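About Storniveck Robotics Club

We're a school robotics club for anyone in Year 8 and up, and we meet on Sunday afternoons in the old music room. It began with 2 laptops and a lot of borrowed chairs. Now we've got our own shelf, our own kettle and a team in the Brilelden simulator league!

The league is all done on screen, which suits us — no broken motors, and everyone can have a go from home. Each team writes the code for a gripper working on a grassy field, and this year's task involves a ball. Noemi Pellegrini looks after the code and Ruairí Dunne keeps the test log (184 runs so far, every one with a note beside it).

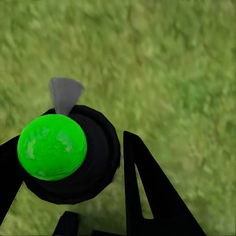

Green ball, black gripper, simulator grass.

New members start by learning to steer the gripper over open ground. You open the fingers, move, stop, check where you've ended up, then try it again with different numbers. It sounds slow but people get properly hooked, and there's always a cheer when somebody's first program does what they meant it to. After that you join a pair and pick a bit of the task to work on: finding the ball, lining up or closing the fingers.
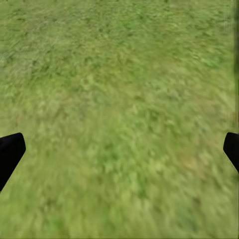 Gerardo Martinelli wrote to us in May to say he'd joined knowing no code at all, and that lining up was still the part he'd happily spend a whole afternoon on.

We have room for 15 members and there are a few places left. Ask for Serena Sartori at the school office, or just come along and sit in.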